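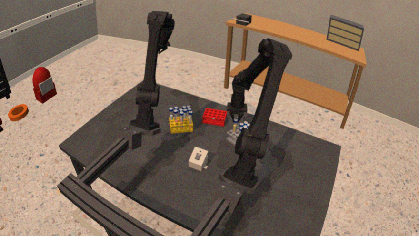 Bench automation budgeting (sample handling)

Home | Topics | Lab equipment | Planning | Glossary
Print this page | E-mail this page

Bench automation budgeting is the planning and costing of small robot stations for tube and rack work. Covers arms, grippers, table, racks, software, training. Usually done before a purchase request, often in simulation first.

Scope

A typical two-arm cell: dark work table with a slotted aluminum frame attached, both arms mounted to the top, racks between them. Tube racks come in several kinds – yellow, red and clear in the rendered cell – and each one a gripper has to reach into needs its own check. Capped tubes and open tubes are costed separately.

Planning in simulation

Layout is modeled before anything is ordered. Main things to settle: reach of each arm, clearance over the racks, floor space on all sides, shelving nearby for spares. Lamisi Dankwa's planning notes for the Skestgate lab used 15 layouts before a table size was fixed. A model does not give prices, and it tends to flatter cable runs.

Cost items

Arms and controllers – largest line, quoted as a pair.
Grippers – parallel type is common for tubes. Order spare fingers, 5 sets at Skestgate.
Table and frame – often forgoten in first drafts.
Racks – cheap each, but 200 tubes a day wears through them.
Switches and small fixtures – see Test pieces.
Service contract – yearly, seperate budget code in most places.

Test pieces

Small boxes with a rocker switch are sometimes kept on the table as a practice task next to the tube work. Low cost. List under fixtures, not under arms.

Buy or lease

Leasing suits short projects. The Plonlow plan, drawn up by Emil Zwahlen, leased the arms and bought the table outright. Tisitz went the other way and had to store a pair of arms until the room was ready. Lead times vary, ask for them in writing.

Acceptance

Usually a fixed run of tube transfers agreed with the supplier. Crabtree asked for 821 with no dropped tube. Final payment held until then.

See also: Gripper selection; Rack standards; Service contracts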